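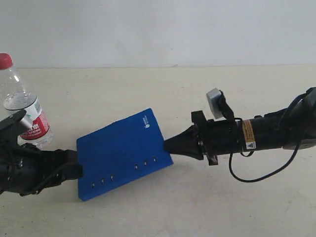
Siven jewelry launch: progress report to De Graaf, period ending January

The campaign for Siven's first fine jewelry line is on schedule. The main film is cut, the print images are approved, and the launch date in spring has not moved. Two items need a decision from De Graaf and are listed at the end.

Film. The shoot took place at the Hurkness studio. We planned for three days and used all three. The director delivered a 90-second cut and a 30-second cut. Both use the same piano track, which has been cleared for online and cinema use. Television rights are still being discussed with the composer's agent. 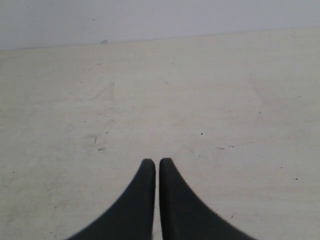

The color grade is the one part of the film that is behind. The first pass made the yellow gold look too green in the evening shots, so Hidon is redoing those sections at no extra charge. We expect them back early next month.

Print. Siven chose six final images from the contact sheets. Four will run in magazines and two are held for store windows. Retouching is light — mostly skin tone and dust on the stones.

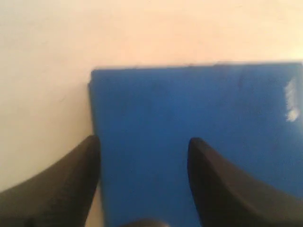 Lăcrămioara Neagu
Campaign Manager, Siven

Press and events. The preview list stands at 878 names, and 400 invitations have gone out. The second group will be mailed after the venue confirms its limit for the evening. Guests will see the film at 7:30 p.m., followed by the collection itself. Loan pieces for stylists are being tracked in one sheet now. Under the old system a pair of earrings was listed as being in two cities. 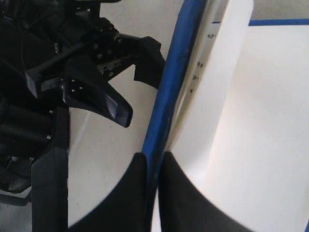

The lookbook is at the proof stage. We ordered 1900 copies, to be split between stores and press. The cover stock was changed after the first proof showed fingerprints, and the printer held the original price.

Budget. Spending is within the approved amount. Studio costs came in slightly under plan and travel slightly over.

Decisions needed:
1. Whether to pay for television rights now or wait for the online results.
2. Whether the necklace in the closing shot should be on sale at launch — stock is low and the workshop needs notice.

The next report will cover the final grade, the guest list and the store window schedule.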